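4.2 Verificação da garra manual

1. Coloque as garrafas sobre a mesa e segure a garra pelo punho.
2. Confirme que o marcador quadrado preto e branco está bem fixo e sem dobras.

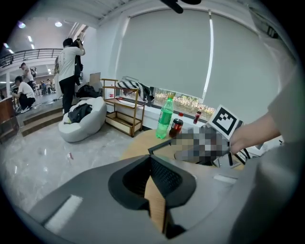 Panora – Departamento de Manutenção de Células

3. Abra e feche a garra 4 vezes. As hastes articuladas devem mover-se sem folga.

Nota: a revisão geral realiza-se a cada 3000 ciclos.

Cuidado: mantenha os dedos afastados das hastes durante o fecho.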